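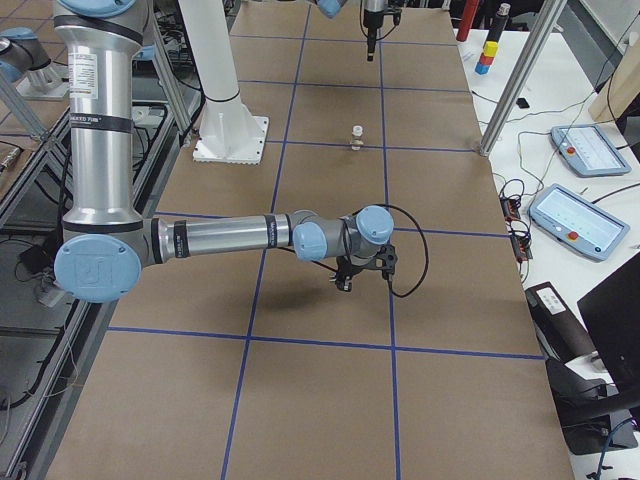 Ekanayake

Marking out a work table with paper and tape: frequently asked questions

Why cover the table at all?
Brown kraft paper is cheap, takes pencil well and comes off in one go when it gets grubby. It also gives a plain background, so a small glass vial with a white cap is easy to spot. If you work straight on a bare bench the tape still does its job, but you'll be cleaning the bench instead of changing the paper.

What tape should I buy?
Ordinary blue painter's tape from the hardware store. Clear tape is hard to see and brown packing tape disappears on kraft. Avoid anything with a strong adhesive, as it will take the top layer of paper with it.

How big should the cells be?
Big enough to get a hand in without knocking the neighbours over. For single vials we go with 500 mm along the long side and let the width of the table decide the rest. The Rullano sheet uses smaller cells, but that layout was drawn up for trays.

Do I lay the long strips or the cross strips first?
Long ones first. Unroll the full length, pull it snug, press down one end, then the other, then the middle. Don't stretch it hard or it will creep back overnight and leave a wrinkle. Cross strips go over the top.

Does it matter which edge of the tape I measure to?
Pick one and stick with it. We measure to the left edge on long strips and the near edge on cross strips. Mixing edges is the usual cause of a grid that doesn't add up at the far end.

Can I put an item on a tape line?
You can, but then it belongs to two cells. Keep vials on the paper and clear of the crossings if you're recording positions by cell. If you only need a rough spot to come back to, near a crossing is handy.

How do I deal with nicks and creases?
Leave small ones alone. A scuff or a little pucker doesn't change where the line is. Replace a strip once an edge has lifted far enough to catch a sleeve or the base of a vial. Cut out the bad piece with a sharp blade and a light hand, and overlap the new piece by 12 mm at each end.

Do the lines have to be perfectly square?

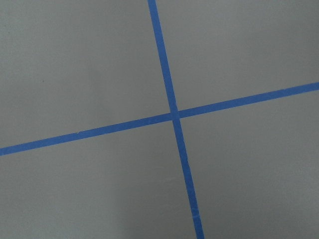 Flamer wrote in to say they stopped using a square after the first table, and now just measure both ends of every strip from the table edge. They relaid their grid in March and it took 9 strips.

We do use a square, but their method is fine if the table edge is straight. Check that first - old benches often aren't.

How do I get the tape off again?
Slowly, pulled back low over itself. If the paper is going in the recycling, check what your council accepts, and peel the tape off beforehand if you're unsure.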